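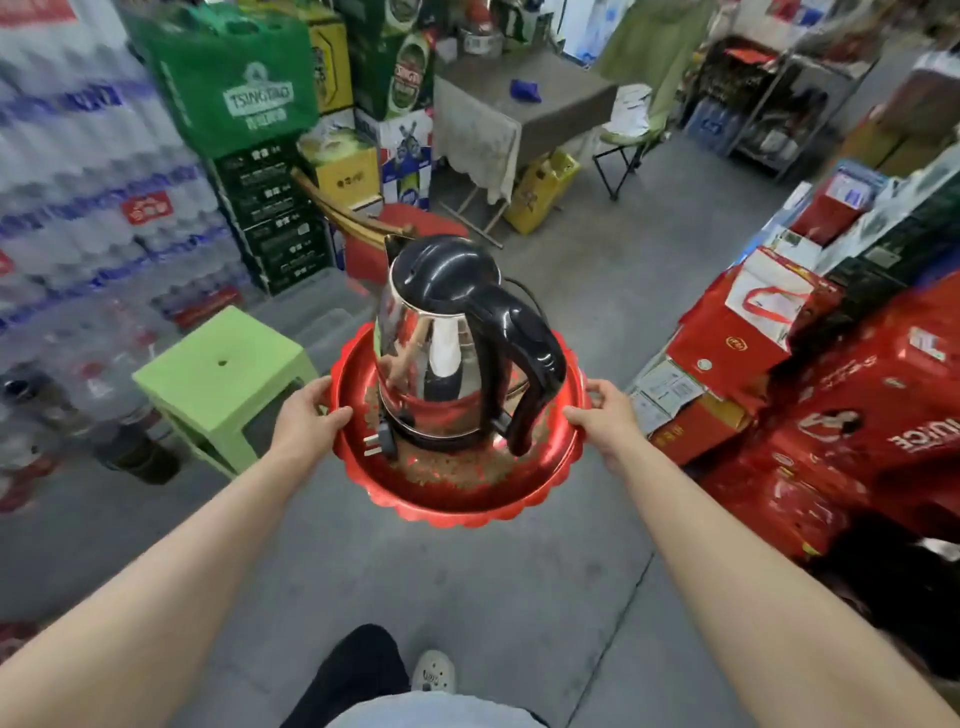 Tea corner talk, Tuesday, Osaze Tamuno - my notes

Opening. Say hi, thank Chukwu for the hall. Ask who has made tea in a stock room, a hallway or the back of a shop. Wait for hands!

Point one: put everything on a tray. I love trays. Kettle, cord and plug all travel together in one trip, and you keep both hands on the rim. Unplug first, coil the cord, then lift. Go slow past the crates and stools (tell the Hondex story, keep it short).

Point two: crumbs. They gather around the base of the kettle, every single time. Tip them out, wipe with a damp cloth, dry it, done. Takes me 46 seconds - yes, I timed it, and yes, they can laugh.

Point three: find the kettle a home. A small table with a cloth on it is lovely, but leave a bare spot for the kettle to stand on and keep the cloth well away from the cord. Drinks stock goes along the wall, heavy crates at the bottom, light boxes on top. Chairs are for people! Mine always fill up with bags, so I'm telling myself this too.

Demo. Fill to 300 ml for one big mug. Pass the cups down the left side first. 50 tea bags in the box, so seconds are fine.

Questions. Someone will ask about descaling. Vinegar and water, let it sit, rinse it twice. Handouts are by the door.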